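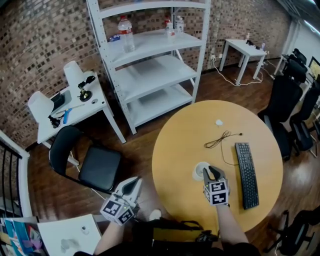

Which furniture should be put in place first, the shelf unit or the desk?

Put the shelf unit first. It is the heaviest piece when it is loaded and it must stand against the wall, so the desk and the round table are placed after it.

4. Setting up the work corner

This section is for the rooms which have received the Bradetia work corner: one metal shelf unit, one small desk with two lamps, and one round table. Please read the whole section one time before you begin. Two persons are needed for steps 1 to 5. The other steps can be done by one person.

4.1 Before you begin

Check that you have received the following parts:

- perforated posts and shelves for the shelf unit, with the bag of clips
- wall strap with screw and plug (order number 311)
- desk, with the legs already mounted
- two desk lamps
- tool stand with clip arms and round base
- round table top and table foot
- cable ties, reusable type

If a part is missing, write to Marthinus Makhubela at the Grosgate store and give him the order number of the complete set, 3319. Do not replace a missing shelf clip with a screw from your own box. The holes of the posts are not threaded and the screw will slide out under weight.

Sweep the floor where the furniture will stand. Small stones under a post are enough to make the unit lean.

4.2 The shelf unit

1. Lay two posts on the floor, on a blanket or on the flat carton, with the perforated side looking up.

2. Put the clips in the holes at the height you want for each shelf. Count the holes from the bottom and use the same number on every post. It is easy to make a mistake of one hole, and you will see it only when the shelf is already in.

3. Fix the lowest shelf and the highest shelf. Raise the unit together with the second person and fix the remaining shelves when it is standing.

4. Move the unit to the wall. On a brick wall the surface is not perfectly flat, therefore one post can touch the wall while the other is a little away from it. This is acceptable. Do not try to correct it by pushing.

5. Mount the wall strap. On brick, drill in the brick and not in the mortar joint. The mortar is softer and the plug can turn in it.

CAUTION: Do not load the unit before the strap is mounted. Do not climb on the shelves, also not on the lowest.

6. Load the shelves. Boxes with tools and other heavy things go low. The upper shelf is for light articles which you take often in the hand.

Note about drinks: water bottles may stand on the shelf unit, with the cap closed. They may not stand on the desk or on the round table when electrical things are lying there. A big bottle should stand well back from the front border of the shelf.

Note about empty shelves: it is not necessary to fill all of them. Free shelves are useful at the end of the day, when unfinished work has to leave the table.

4.3 The desk and the lamps

7. Place the desk against the wall, beside the shelf unit. Leave enough space between them that you can put your arm through, otherwise a screw which falls there will stay there.

8. Put one lamp at the back corner of the desk and the other nearer to the front. With two lamps from different sides your hand does not make a shadow on the work. Tilt the shade until the bulb cannot be seen from your chair.

9. Place the tool stand between the lamps. The round base must stand completely on the desk. If you clamp something heavy in only one arm, turn this arm to go over the middle of the base.

10. Keep the flat pad near the front, where you work with the screwdriver. The pad protects the desk top from scratches and small screws do not roll so far on it.

CAUTION: The lamp shades can become hot. Let the lamp cool before you change its direction by the shade. Do not hang paper or cloth on it.

Note about cables: a bundle which hangs over the front edge of the desk can be caught by a knee or by a sleeve. Lay the bundle to the back, or close it with a cable tie and put it on a shelf.

4.4 The round table

11. Screw the table foot to the top while the top is lying with its good side on a blanket. Tighten all screws by hand first, and only then with the key.

12. Turn the table over and bring it to its place. You must be able to walk around it and to reach the shelf unit without moving it.

13. Press with both hands on the border at different sides. If the table tips or makes noise, tighten the screws of the foot again.

The round table is for the bigger work and for sorting. It has no front and no back, so please agree before work where each person will sit. When you sort computer articles, lay the keyboards flat with the keys up, and do not put anything on the keys. Coil each thin cable in a loose circle of the size of a hand. A cable which is wound tight around the hand will take this form and later it does not lie straight any more. Close the circle with a tie, or with a short piece of tape. Tape must go only around the cable and back on itself, because on a light wood top it can pull the finish away.

Lay the tape roll on its flat side. If it stands up it will roll from the table, and a round table has no corner to stop it.

4.5 Leaving the corner at the end of the day

14. Switch off both lamps and pull out the plug.

15. Put the screwdrivers and the knife back in the tool box. If there are small caps, adapters or similar small pieces on the table, collect them in one box and write on it to which device they belong.

16. Take the bottles away or close them.

17. Wipe the table with a cloth which is only a little damp. Do not use a scouring sponge. Dry it with a second cloth, following the direction of the wood grain.

4.6 Care

Look at the wall strap and the shelf clips every year in July. Press each clip with the thumb, and if it moves, take the weight from the shelf before you replace it. The screws of the table foot should be tightened at the same time.

Spare clips and straps are ordered from Grosgate. For a damaged table top, please ask Fredy Usuga before you sand or paint anything.

Text revised January 2, 2026, by Lambros Vrettos. Section 5 explains the wall sockets and the extension lead.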